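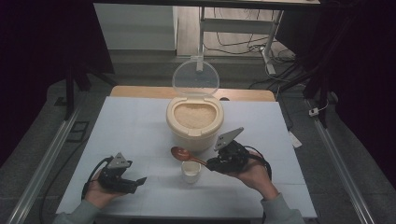
Questions people ask me about the Bonska recordings

Updated March 2023

I run the recording side of Bonska, which is our set of kitchen examples for a learning system. Most of what's below started as emails I answered more than twice, so I've pasted the answers together and tidied them up a bit. If you're coming in to record with us, read the sections on grippers and on mistakes first. The rest can wait.

What is a recording, exactly?

One person, one small job, start to finish. You hold a gripper in each hand and do something like scoop rice from a container into a cup with a wooden spoon. We save what the cameras saw and how the grippers moved and opened, all on the same clock. One run through the job is one example, and we call it a take (I know, very Hollywood).

Why don't you just drive the robot arm?

We did that first! It works, but it's slow, and people get stiff and careful when they're steering an arm from across the room. With the grippers in your own hands you move pretty much the way you'd move at home, only with worse fingers. The Jelomero arm we train for has the same kind of jaws, so what the grippers can do, it can try to do. We still record a few takes on the arm itself for checking.

How many examples do you need?

More than I'd like. The rice job has 344 good takes so far and the plan calls for 1260. Some jobs need a lot less. Putting a lid on a pot was behaving nicely after 66, which made me very smug for a week, and then we tried a different pot.

Why rice?

Because it's a pain. A block is a block, but rice slides, heaps up, sticks to the spoon and ends up on the board. The system has to learn how deep to push the spoon in and how level to keep it on the way over to the cup. You can't fake that with plastic beads, either. I tried, they bounce.

Are the grippers hard to use?

For the first ten minutes, yes. You've got two jaws per hand and no fingertips, so a thin round spoon handle wants to spin on you. Grab it further down than feels natural and let the jaws close all the way before you lift. Keep your wrists loose. Each gripper has a cable coming off it, and you want that cable to have some slack over the hand so it doesn't tug when you reach across. Most people do a dozen practice takes, complain a lot, and then suddenly they're fine.

Do I need to wear anything special?

Long sleeves, plain, no big logos or patterns. Take off bracelets and watches, they catch on the cables. Shoes you can stand in for an hour.

Can I touch things with my bare hands during a take?

No. Once the take has started, everything on the board gets moved with the grippers only. Between takes, use your hands all you want. That's how we reset.

What does a reset look like?

Pour the rice back in, leave the lid open, wipe the board, put the cup and spoon down somewhere new. That last part matters most and it's the part everybody forgets! If the cup is always in the same spot, the system learns the spot and doesn't bother with the cup. So turn the spoon around, swap the sides, push the container back a bit or bring it forward. Don't be artistic about it, just don't be tidy. For the rice job, please keep all three things on the board and make sure the spoon isn't under the rim of anything.

I spilled. Do I start over?

Please don't! If a few grains go over the side, carry on as if you meant it. If you drop the spoon, pick it back up with the gripper and finish the job, then mark the take "recovered" on the tablet. Those takes are gold for us. A system that has only ever seen perfect scoops has no idea what to do after a bad one. Do stop if the cup goes on the floor, or if you've knocked a stand or a camera.

So which takes get thrown out?

Takes where a hand touched something it shouldn't have, takes where a camera dropped out, and takes where the person froze for ages in the middle because someone walked in and started chatting. (Guilty.) I look through every one myself on the laptop at double speed. It's a decent way to spend an afternoon if you've got a podcast on.

How fast should I go?

A little slower than at home. If you rush, the jaws lag behind your hands, and if you creep, the system learns to creep. One smooth scoop, a tip into the cup, spoon down.

Does the system see my face?

No, the views we keep are of the board, the grippers and your forearms. If a face does end up in a take, I delete that take the same day.

Who gets the recordings?

Us, and the Oyelaran group, who do the training. They get the videos and the motion files with a take number on them and no names. If you change your mind later, send me your session code and I'll pull your takes, as long as that month's batch hasn't gone out. The next batch goes in April.

How big is all this?

The whole collection, every job together, is at 1960 takes. It lives on two drives that I back up on Fridays.

Can I use the setup for my own project?

Maybe. Write to me at the Lemside office and tell me what job you've got in mind and what objects it needs. Small, dry things that fit on the board are easy. Soup is a no for now.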